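4.2 Desk-tidying tasks

The second group of tasks came from the furnished room at the Haturgate site. We chose chores that most people would call easy: putting pens back in a holder, moving a cup from one end of a table to the other, and turning a potted flower without knocking it over. None of these calls for much strength. All of them ask a machine to deal with small items that tip, roll, or slide, on a table that is never laid out quite the same way twice.

Demonstrations were given by people using a pair of hand-held grippers, one per hand. Views were recorded from the head and from the grippers themselves (Figure 3). The Javow policy was then trained on the full set of 2,809 demonstrations, including those from the shop-floor tasks in Section 4.1. We did not clear the room between sessions. Chairs, cables, and other people stayed where they were, as they would in a home or a small office.
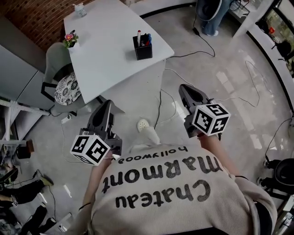
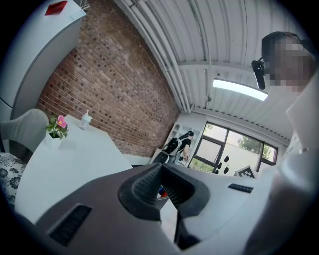
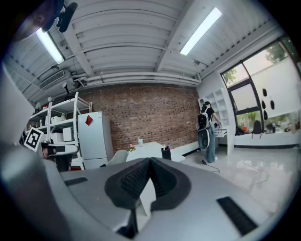 Figure 3. Views of the room used for the desk-tidying tasks: from the head (first) and from a hand-held gripper (second and third). The white table with the potted pink flower appears in all three.

Each chore was tried 30 times on the Bach arm pair. A trial counted as a success if the item ended in the marked area, upright where that applied, with nothing else on the table knocked over. Moving the cup was the most reliable of the three, and the policy failed only when the cup started close to the table edge. Turning the flowerpot succeeded in most trials, but slowly. The arms often let go and took hold again several times before the pot had turned far enough.

Returning pens was much harder. The policy completed 13 of 30 trials. In 15 of the 17 failures the pen was picked up correctly and then lost at the mouth of the holder, usually after its tip touched the rim. From the gripper view, the finger pads hide much of what lies between them, and we think this accounts for a good part of the gap. Adding the head view helped with finding the pen but did little for the last few inches.

We also repeated the pen task at Dradonley in March, using a taller holder with a narrower opening. Results were worse, and we stopped before finishing the full set, so they are left out of Table 2.

A person doing the same work hardly looks at the holder at all. The policy needs a clear view and a pen lying well away from other items, and it still takes far longer. On these results we would trust it to move a cup across a desk, but a person would still have to put the pens away.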